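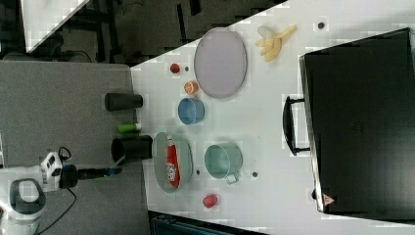

Toy banana bunch, plate and carrying case on a white tabletop.

Play food has been sold to families for generations, and most of the people who buy it give little thought to how it is made. Hala Hourani has spent most of her working life on the question. She is a materials engineer at Bitar, a contract laboratory in Stallotthorpe that tests children's products for importers and small manufacturers, and she runs the section responsible for mechanical and chemical work on moulded toys.

Her own route into the field was indirect. She trained in polymer processing and spent her early career on irrigation fittings, where the main concerns were ultraviolet exposure and stress cracking at the thread. "The chemistry carried over," she said. "The loads did not. A pipe fitting has a known pressure and a known direction of force. A toy is pulled, twisted, chewed, stood on and left in a hot car, and the order in which those things happen matters."

The order is the part of her work she is keenest to discuss. A standard sequence of mechanical abuse begins with a fresh sample and applies drop, torque, tension and compression tests as the relevant method requires. After the sequence, anything that has come away is placed in a small parts cylinder, a gauge that approximates the throat of a young child. If the piece fits entirely inside without being compressed, the product fails for that age group. Hourani regards the method as sound but narrow.

"It tells you how a new toy behaves," she said. "It does not tell you about a toy that has been through a dishwasher for a year. Plasticiser moves. Some of it leaves with the detergent, some of it moves into whatever the toy is stored against. The wall gets stiffer, and a stalk or a leaf that would have bent now snaps."

To look at this, her group set up a conditioning study with the product firm Deltesari. The laboratory took 218 moulded pieces from several production runs and divided them between a control shelf, a warm cabinet and a wash cycle. The wash group went through 900 hours of intermittent exposure to warm detergent solution before the mechanical sequence was run. Hourani would not give failure rates while the report is with the client, but she was willing to describe the pattern.

"Hollow pieces with an even wall did well. Solid pieces did well. The trouble was at changes of section, where a thin feature meets a thick body. The thick part cools last in the mould and pulls on the thin part. You get residual stress at the join before the toy has left the factory. Ageing only uncovers it."

She pointed to a fault she sees often in low-cost fruit and vegetable sets, where a decorative leaf is moulded separately and pushed into a socket. Adhesive is applied by hand and the quantity varies from piece to piece. A tension test on one sample may pass easily while the next from the same carton lets go under far less load. Her advice to manufacturers is to mould the leaf as part of the body and paint it, or to leave it off.

Paint brings its own work. Surface coatings are scraped, dissolved and analysed for heavy metals, and a set with many colours needs each one tested separately unless the supplier can show that a pigment is shared. Tamer Khasawneh, who manages the wet chemistry bench, said this is where clients most often misjudge the cost.

"They send one box and expect one result," he said. "But a red and a green are two coatings. If the green on the lettuce is from a different drum than the green on the pear, that is another one again. We ask for the paint schedule before we quote. Often there is no paint schedule."
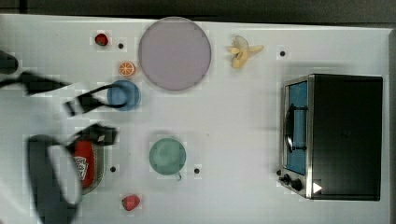
Khasawneh also raised the matter of sample mass. A scraped coating from a small toy may yield too little material for the preferred digestion, so the analyst has to combine scrapings from several identical pieces. That is permitted, with limits, but it means the client must supply more stock. One importer sent two pieces of each item and then objected to a delay of 13 working days while further stock was found.

Hourani's views on soft vinyl are more cautious than those of some colleagues in the trade. She accepts that newer plasticisers have replaced the ones now restricted in toys, and that the replacements have a better toxicological profile. Her concern is with verification. Purchasing departments change compound suppliers on price, and a certificate issued in March for one compound is sometimes presented later in the year for another.

"I am not accusing anybody of fraud," she said. "The file has a certificate in it, the person who put it there has left, and the new person sees that the box is ticked. We retest and the spectrum does not match. Then there is a long phone call."

She would like to see compound batch numbers moulded or printed on the toy itself, as is already common with date wheels on injection tools. Evanthia Gavalas, a tooling designer who has worked with Bitar on several jobs, is doubtful. A date insert is a cheap component turned by a screwdriver at the start of a run. A batch code would need changing whenever a new bag of compound was opened, and operators on short cycles do not stop for that. Gavalas prefers to record the batch on the carton label and keep the press log.

Hourani has heard the objection and partly agrees. "The carton is gone by the time there is a complaint," she said. "What comes to us is one piece in a sandwich bag with a letter. I can tell you what it is made of. I can't tell you when, or with what else."

Her section is now preparing a further round of conditioning work, this time on storage, with pieces of different polymers held in contact under light pressure. The first samples go into the cabinet once the temperature mapping has been signed off.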